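Rornolard : 2218 démonstrations pour apprendre à un robot à débarrasser la table

L'atelier de robotique de Rornolard a terminé en février la première phase de collecte de son projet Fovari, consacré aux gestes de vaisselle et de rangement. 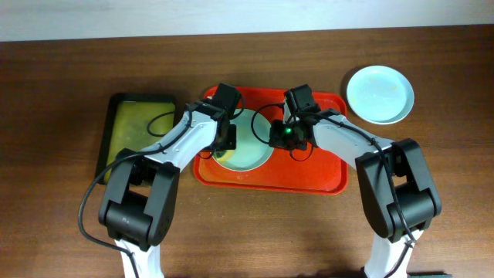
Le jeu de données compte 2218 démonstrations retenues, toutes enregistrées en téléopération sur un poste à deux bras. Il doit servir à entraîner un modèle capable de prendre une assiette, de la poser sur un plateau ou de l'en retirer, puis de passer à la suivante sans intervention humaine. Les premiers entraînements ont commencé sur les machines de calcul de Sendivon, partenaire du projet.

Le principe est celui de l'apprentissage par imitation. Un opérateur commande les deux bras à distance, le système enregistre la position des articulations, l'ouverture des pinces et les images, et le modèle apprend ensuite à reproduire la relation entre ce qui est vu et ce qui est fait. Aucune trajectoire n'est programmée à l'avance. La qualité du résultat dépend donc en grande partie de celle des exemples fournis, et c'est sur ce point que l'équipe dit avoir passé le plus de temps.

Chaque démonstration commence par une consigne courte, affichée à l'opérateur : poser l'assiette bleue sur le plateau rouge, par exemple, ou sortir l'assiette verte du plateau et la placer à droite. Les objets sont ensuite disposés à la main sur la table. Leur position change d'un essai à l'autre, tout comme leur orientation. L'opérateur dispose d'un temps limité pour exécuter la consigne, puis il indique si le geste est réussi, raté ou à revoir.

Les assiettes rondes ont été choisies pour la difficulté qu'elles posent. Leur bord est bas, elles glissent quand la pince arrive trop à plat, et une prise trop proche du bord peut les faire basculer au moment de les soulever. Dans une partie des essais, l'opérateur utilise un bras pour bloquer l'assiette et l'autre pour la saisir. Dans d'autres, un seul bras travaille pendant que le second reste en attente au-dessus de la table. Les deux façons de faire ont été gardées dans le jeu de données, avec une étiquette différente.

L'équipe a aussi tenu à travailler avec de la vaisselle salie. Une assiette tachée ne renvoie pas la lumière comme une assiette propre, et les modèles entraînés uniquement sur des objets neufs se trompent plus souvent sur l'emplacement du bord. Les plateaux ne sont pas non plus remplacés lorsqu'ils se rayent. Les traces d'usure font partie des images, au même titre que les ombres portées par les bras, qui se déplacent sur la table pendant tout le mouvement.

Les câbles ont demandé plusieurs réglages. Ceux qui suivent les bras jusqu'aux pinces entrent parfois dans le champ de la caméra, et il est arrivé qu'une boucle accroche un objet pendant une descente. Les essais concernés ont été écartés quand le contact modifiait la position de l'assiette. Les autres ont été conservés, le modèle devant apprendre à travailler avec cette partie du matériel dans son champ de vision.

Le tri s'est fait en 2 passes. La première, automatique, élimine les fichiers incomplets, les images manquantes et les enregistrements dont les horodatages ne correspondent pas. La seconde est faite par une personne qui regarde chaque séquence et vérifie que la consigne a bien été suivie. À l'issue de ce travail, 300 démonstrations ont été mises de côté. Elles ne figurent pas dans le total annoncé, mais ne sont pas effacées pour autant : beaucoup contiennent une erreur suivie d'une correction, par exemple une assiette lâchée trop tôt puis reprise, et l'équipe veut les utiliser plus tard pour entraîner le modèle à rattraper ses propres fautes.

Le rythme de collecte a varié au fil des semaines. Les opérateurs sont lents au début, le temps de s'habituer au décalage entre leurs mains et les pinces, puis leurs gestes deviennent plus courts et plus réguliers. Cette régularité pose d'ailleurs un problème : un opérateur expérimenté finit par répéter presque exactement la même approche, ce qui appauvrit les données. Pour l'éviter, les séances ont été raccourcies et les consignes mélangées. Il a aussi été demandé aux opérateurs de faire varier volontairement le point de prise.

L'annotation a été réalisée avec Rangel, l'outil interne de l'atelier. Il découpe chaque séquence en étapes - approche, prise, transport, dépose - et permet de corriger les limites image par image. Une description en français est ajoutée à chaque démonstration. Une version anglaise est en préparation, mais sa relecture n'est pas terminée.

Sendivon assure maintenant l'entraînement et rendra à l'atelier des versions successives du modèle, qui seront testées sur le même poste. Le protocole d'évaluation prévoit des positions d'objets absentes du jeu de données, ainsi que des assiettes de couleurs et de diamètres différents. Un essai sera compté comme réussi si l'assiette se trouve à l'endroit demandé, posée à plat, dans le temps imparti. Les reprises en cours de geste seront acceptées et notées à part.

Aucun taux de réussite n'est communiqué à ce stade. L'atelier indique que les premières versions servent surtout à repérer les situations mal couvertes, et que les résultats seront publiés avec le protocole complet.

Une deuxième phase de collecte est déjà prévue. Elle portera sur les assiettes empilées, les couverts et les verres, et demandera sans doute de changer les extrémités des pinces, jugées trop larges pour saisir une fourchette posée à plat. Le poste restera le même, avec ses deux bras et sa table en bois, afin que les nouvelles données puissent être ajoutées aux anciennes sans nouvel étalonnage complet.

Les conditions d'accès au jeu de données sont encore en discussion entre les partenaires. Un échantillon destiné aux laboratoires et aux écoles d'ingénieurs devrait être proposé en premier, accompagné des consignes d'origine et du format des fichiers.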